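Open Day at the Admasu Greenhouses
July 10, 2024

Admasu opens its greenhouses to the public once a year, and this summer I drove out to see them. The site is four miles past Takivard on the old quarry road. The sign is small and I missed it the first time. Parking was in a mown field next to the packing shed, and it was already half full when I got there.

Tours left from the shed door in groups of 15. We were handed blue shoe covers and asked to clean our hands at a sink before going in. Anyone who grows tomatoes or peppers at home was asked not to wear their gardening clothes. I had read that on the website and changed my pants before I left.

The first house is used for seedlings. The trays sit on rolling benches, and the aisle between them moves depending on which bench you push. Our guide let the children try it. The temperature on the wall read 94 degrees in there, and most of us were glad to move along.

The main house is 534 feet long. The plants grow in slabs of coconut fiber set on gutters, with a thin drip line to each one. Water that runs off is collected, filtered and used again. The controller for the drip lines is made by Stiratix, and it has a screen at the end of each row showing how much water has gone in and how much has drained. The guide spent a long time on this. She said the drain figure matters more to them than any other number in the building.

Pipes for hot water run along the floor between the rows. In winter they heat the house, and all year they serve as rails for the picking carts. I thought that was a good use of them. We were not allowed on the carts.

Bumblebees come in cardboard hives from Dustard, a supplier two counties over. The hives are changed on a schedule and the bees ignored us.

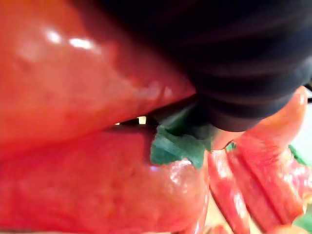
Do the peppers start out red?
They start out green and turn red if left on the plant, and the wait is part of why red ones cost more.

The packing line was shut down for the day, so we only heard how it works. After that there was a farm stand with bags of seconds, plus iced tea and a grilled vegetable sandwich that was better than I expected. The line for it was long and in full sun. Bring a hat.

Admission was free. The tour took a little over an hour, and the paths are level enough for a stroller. There is one restroom, behind the shed. Admasu is planning a smaller evening tour in September, with sign-up at the farm stand.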